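Section 4. Preparing Your Storus Candidate Account for a Virtual Interview

4.1 Before you begin

This section applies to candidates who have received an interview invitation from the Tustex nursing recruitment office. Candidates who have submitted an application but have not yet received an invitation should refer to Section 3, Checking Your Application Status.

You will need the following:

The email address used on your application
Your six-character invitation code
Your nursing license number and the name of the issuing state
A phone, tablet, or computer with a working camera and microphone

Note: The invitation code is valid for 21 days from the date it is sent. If the code has expired, select Request New Code on the sign-in page. The previous code will stop working as soon as a new one is issued.

4.2 Activating the account

1. Open the Storus sign-in page and select I Have an Invitation.
2. Enter your email address and invitation code.
3. Create a password. Passwords may not contain your first or last name.
4. Choose whether to receive reminders by text message, by email, or both.
5. Select Activate. The candidate home page will open.

If the home page does not open, sign out, close the browser, and sign in again with your new password. Do not enter the invitation code a second time.

Caution: Five incorrect password entries will lock the account. A locked account can be reopened only by the Boiko support desk.

4.3 Completing the work history form

The work history form must be submitted before an interview time can be selected. Information from your application is carried over, but unit type and shift pattern must be entered by hand.

1. From the home page, select Work History.
2. Review each employer listed. Correct any dates that are wrong.
3. For each position, choose the unit type from the list. If your unit is not listed, choose Other and type its name – up to 50 characters are allowed.
4. Choose the shift pattern you worked most often.
5. Select Save and Continue.

Note: Agency and travel assignments should be entered as separate positions, even when they were arranged through the same agency.

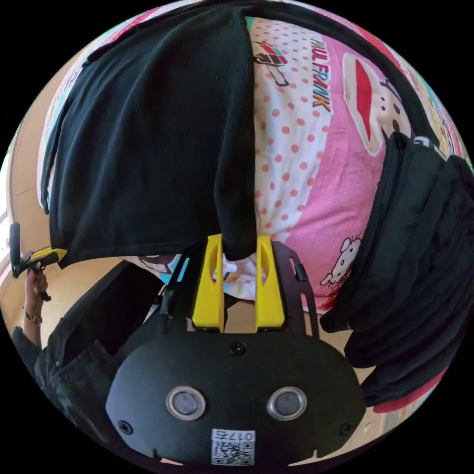
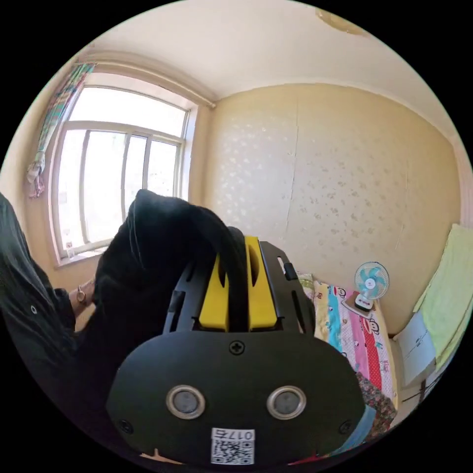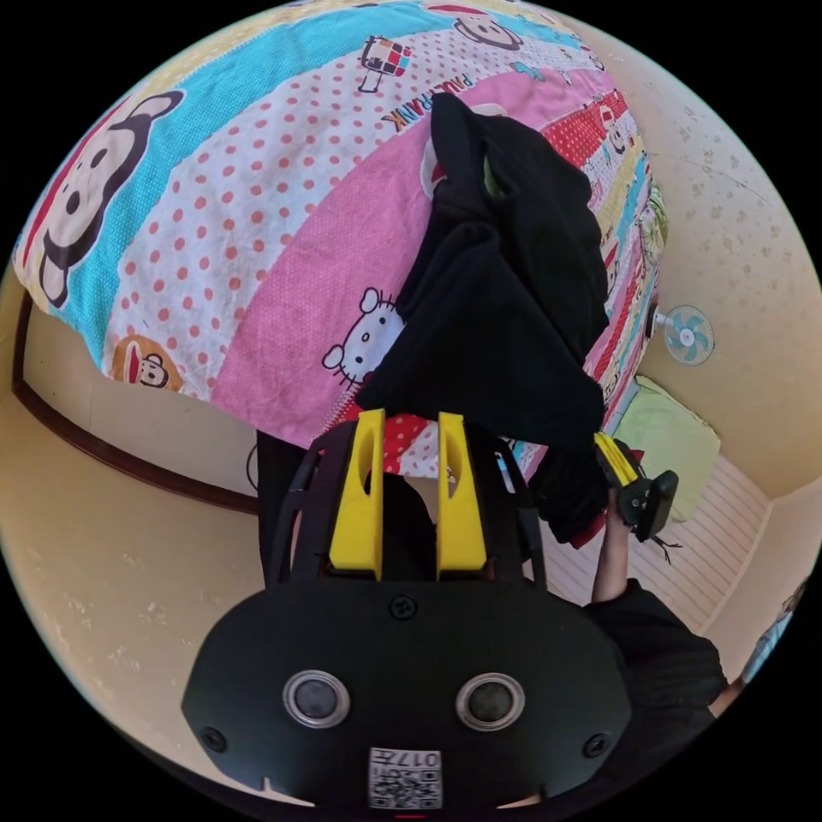
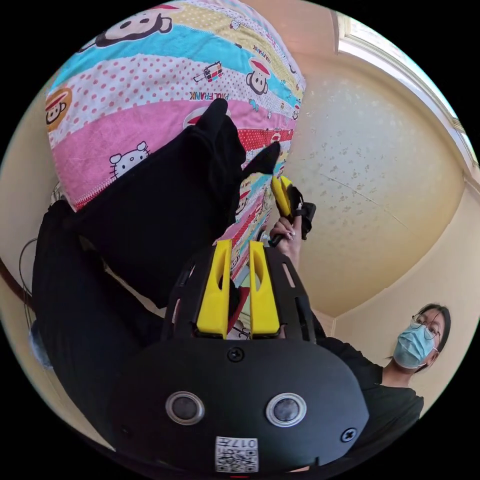
4.4 Selecting an interview time

1. From the home page, select Schedule.
2. Confirm that the time zone shown at the top of the page is your own. To change it, select the time zone name.
3. Choose an open time. Open times are shown in green and held times in gray.
4. Review the unit and the interview format. Panel interviews are marked with the letter P.
5. Select Confirm. A confirmation number will be displayed and sent to you.

Interviews are offered on weekdays and on Saturday mornings. A confirmed time may be changed twice without contacting the recruitment office. Any further change must be made through your recruiter.

Caution: Do not use the Back button of your browser while a time is being confirmed. The time may be shown as held although no interview has been booked.

4.5 Testing your equipment

The Grelex video service is built into the candidate account. It does not need to be installed on a computer. On phones and tablets, the browser will ask for permission to use the camera and microphone.

1. Select Test My Equipment.
2. When asked, select Allow for both the camera and the microphone.
3. Read the sentence on the screen aloud. The green bar should move as you speak.
4. Listen to the playback. If you hear nothing, check the volume and the selected speaker.
5. Select Finish Test.

If the test ends with message 369, another program is using the camera. Close all other video programs and repeat the test from step 1. If it ends with message 1491, the connection is too slow for video – move closer to your router or change to a wired connection.

Candidates who cannot complete the test may request a telephone interview. Select Change Format on the Schedule page. A telephone interview is reviewed in the same way as a video interview.

4.6 Adding documents

Copies of your license and certifications may be added at any time before the interview. Each document must be uploaded as a separate file. Make sure that all four corners of the page are visible and that the expiration date can be read. Documents marked Returned must be uploaded again; the reason is shown beside the file name.

For help with interview accommodations, refer to Section 5.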